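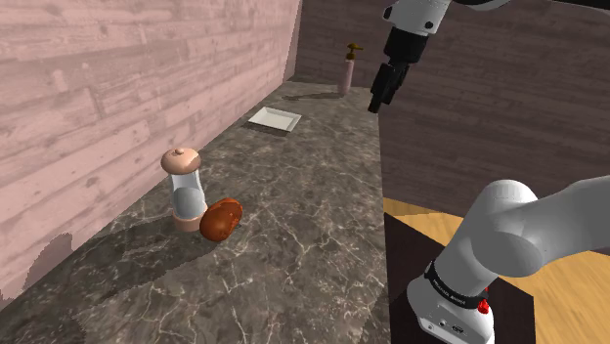
Figure 2.1 Simulated kitchen counter with the gripper open above it. The base of the arm is mounted on a cabinet top at a lower level.

Chapter 2
Showing the Task

Terms in this chapter: demonstration, demonstrator, hand guiding, remote control, joint, end effector, clutch, mapping, episode, reset, action, observation

In Chapter 1 the robot was told what to do in code. Each pose was typed in or saved by name, and the program moved the arm from one pose to the next. That method still runs a large share of the arms in factories, and it suits a job where the parts arrive in the same place every time. It suits a kitchen counter poorly. A bread roll may be lying next to a jar in the morning and on the other side of the counter at noon. A person clearing the counter looks, reaches, and changes the reach on the way. Writing all of that down as poses takes a long time, and the list is out of date as soon as somebody moves the tray.

This chapter takes up another way to get the task into the robot. A person does the task with the robot's own arm while the computer keeps a record. We call that person the demonstrator and the record a demonstration. Later chapters use the records to train a controller. Here we deal only with how they are made.

Most of the numbers and examples come from the Skesska kitchen set, which was recorded for the robotics course at Abreu College in Hondton. It holds 146 demonstrations of short counter tasks, all done in simulation with a single arm. Katherine Mosquera led the recording and wrote the notes we quote. The software used to record and play back the set is called Tronell, and readers who have it installed can follow along with the exercises in Section 2.6.

2.1 Two ways to show

There are two common ways to put a person in charge of the arm.

In hand guiding, the demonstrator takes hold of the arm and pushes it through the task. The motors are set so that they hold up the weight of the arm and give way to everything else. The demonstrator feels the arm's limits directly. If the elbow won't bend any farther, it stops under the hand, and no screen message is needed. Beginners usually produce a usable record within a few tries. The drawbacks come from the demonstrator's body. Hands and sleeves show up in the camera pictures, and they will be missing when the robot works alone. It is also hard to work two arms at once, or to close a gripper gently while holding up a wrist with the other hand.

In remote control, the demonstrator stands or sits away from the arm and moves some other device. It may be a small copy of the arm, a hand-held controller that is tracked in space, or a keyboard. The computer reads the device and sends commands to the arm. The camera view stays clear of people. The demonstrator gives up the sense of touch, or most of it, and has to judge contact by eye.

A simulated arm has no body to take hold of, so simulated demonstrations are made by remote control. The Skesska set was made with a hand-held controller. A trigger under the index finger closes the gripper.

2.2 From hand to arm

The rule that turns a movement of the device into a movement of the arm is the mapping. Two kinds matter here.

A joint mapping copies angles. If the demonstrator bends the elbow of the small arm, the elbow of the large arm bends by the same amount. It needs a device built with the same joints in the same order.

A tool mapping copies the movement of the end effector, the part at the end of the arm that does the work. In our examples that is a gripper with two fingers. The demonstrator moves the controller to the left and the gripper moves to the left. The computer works out the joint angles on its own, using the method from Section 1.5. Almost any device can be used, but the demonstrator may lead the arm into a bad posture without meaning to, with the gripper in a good spot and the elbow folded hard against its limit.

With a tool mapping the demonstrator soon runs out of room. The hand is at full stretch and the gripper is still short of the tray. The cure is a clutch, a button that disconnects the device while it is held down. The demonstrator presses it, brings the hand back to a comfortable place, lets go, and carries on. People who have used a computer mouse on a small desk do the same thing when they lift the mouse and set it down again.

The mapping can also be scaled. With a scale of 2, the gripper travels twice as far as the hand. Large scales save effort on long moves and make fine work harder. Mosquera's notes are short on this point: "We tried a larger scale for the first week and everyone overshot. After that we left it at one to one and used the clutch more."

2.3 Where the time goes

A pick can be split into four stages: approach, align, close, and lift. New demonstrators tend to hurry the second one. They bring the gripper down over the object, see that it is between the fingers from the view they happen to be watching, and pull the trigger. From one view it is very easy to be wrong about depth. The object may be between the fingers from the front and well behind them from the side.

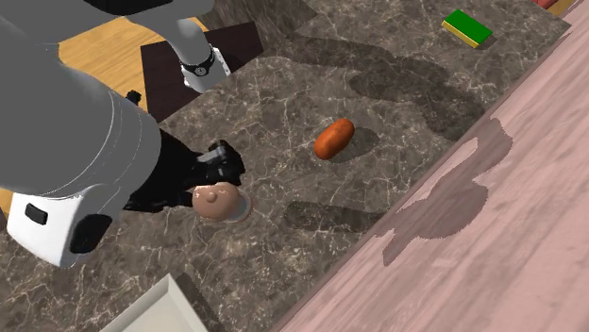
Figure 2.2 Fingers closed around a round, tan object held just above the marble. The orange object and the sponge lie on the counter.

A round, flattened thing can be gripped from many sides, so its heading matters little. A long one is less forgiving. Fingers closing on its two ends need a wider opening than fingers closing across its middle, and the wrist must be turned to suit. The demonstrator should make that turn high above the counter, before the descent. Turning the wrist close to the surface brings the fingers near the objects around it, and a light push against one of them will be stored in the record along with everything else.

Shadows can help. In a simulator with shadows turned on, the shadow of the gripper lies on the counter and moves as the gripper moves. As the fingers come down toward the surface, the gap between fingers and shadow shrinks. Some demonstrators rely on this more than on a second view. If the shadows are turned off for speed, warn the demonstrators first and give them time to practice again.

Keep the lift straight for the first short distance. A sideways pull while the object still touches the counter can twist it in the fingers.

2.4 What gets written down

Each run through the task, from the starting posture to the end, is an episode. At every time step Tronell stores an observation and an action. The observation is what the robot could know at that moment: the camera pictures, the joint angles, and the width of the gripper opening. The action is the command that was sent. The two should be kept apart. The arm always trails its command by a little, and under load it may never quite reach it. If the position the arm reached is saved in place of the command, a controller trained on the record will learn movements that come out slightly weak.

Cameras are usually placed in at least two spots. A fixed camera shows the counter and a good part of the arm. A wrist camera travels with the gripper and shows the fingers and whatever is near them.

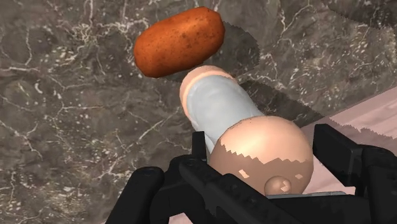 The wrist camera gives up the wide view to gain detail near the fingers, and a large object in the grasp may hide the place where it is to be put down. For this reason the two views are stored with the same clock. In the Skesska set the rate is 60 steps per second. An episode that lasts 35 seconds therefore holds 2,100 steps, and each step has a picture from every camera. Students who plan to record on a laptop should work out the disk space before they start. Exercise 2.3 asks for that sum.

Some things should be saved once per episode: the name of the task, the starting place of each object, the mapping and scale in use, and the initials of the demonstrator. The initials are easy to leave out and hard to recover. Two people doing the same task may have very different habits, and when a controller behaves oddly it is useful to know whose habits it has picked up.

2.5 Good records and bad ones

After each episode the scene is returned to a fresh start. This is the reset. In simulation it takes a key press, and the objects can be placed at random within limits set beforehand. On a real counter someone has to do it by hand, and people left to themselves put things back in nearly the same place each time. A printed list of starting places helps.

An episode should be thrown out if the demonstrator lost track of the task, if the recording stopped early, or if an object passed through another one owing to a fault in the simulator. Opinions differ about an episode with a missed grasp followed by a good one. Early in the project Mosquera's group deleted all of these. In April they began keeping them, marked with a flag, and her note from that month reads: "Keep the recoveries. The robot is going to miss too, and it needs to have seen what comes next."

We follow her practice in this book. Records with a recovery are kept and flagged, and records with no useful ending are removed. Pauses are a separate matter. A demonstrator who stops to think leaves a stretch in which the observation hardly changes and the action is to stay put. A controller can learn to stay put from such a stretch and never leave it. Section 2.5.1 describes how to find long pauses in a record and how much of each one to cut.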